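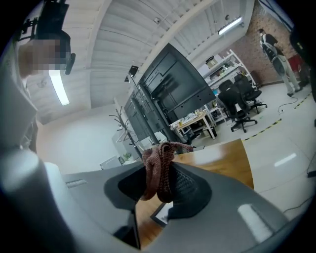
A user of the first version wrote to us that the grippers should be cleaned after every roll of cloth and never only at the end of the day, and after 142 sessions we agree with this user. The care section is therefore rewritten.

Midik cloth set, README

This folder holds the recordings of cloth handling made with the Zoltanard hand gripper, and the notes on how we keep the gripper in order. Please read the notes before you compare sessions, because a gripper with fluff in it does not close like a clean one.

Contents

sessions/ – one folder per session, 142 in total
care/ – the care log, one line per cleaning or repair
calib/ – opening width tables, made new after each change of pads

Setting up

Let the gripper warm up for 18 minutes with the power on. Close it fully 3 times without cloth and write the zero value in the log. If the value has moved more than the limit in calib/limits.txt, do not record. Go to "Pads" first.

Cleaning

Knitted cloth is the worst for us. It leaves short fibres, and they collect at the hinge. Switch off, open the fingers by hand and take the fibres out with a soft brush. We do not use compressed air any more – it pushed the dust deeper inside.

Wipe the pads with a damp cloth and wait until they are dry.

Pads

The pads are changed after 50 sessions, or sooner when an edge lifts. Old glue must be removed completely. Amrani pads and Gino pads do not have the same thickness, so never mix them on one gripper. The column "pad" in the care log says which type was mounted.

Known problems

In the early sessions the zero value was not written down. These have "zero = none" and we advise not to use them for force work.

The left cable was replaced in June. Before this, a few sessions have short gaps in the width signal. The gaps are marked, not filled.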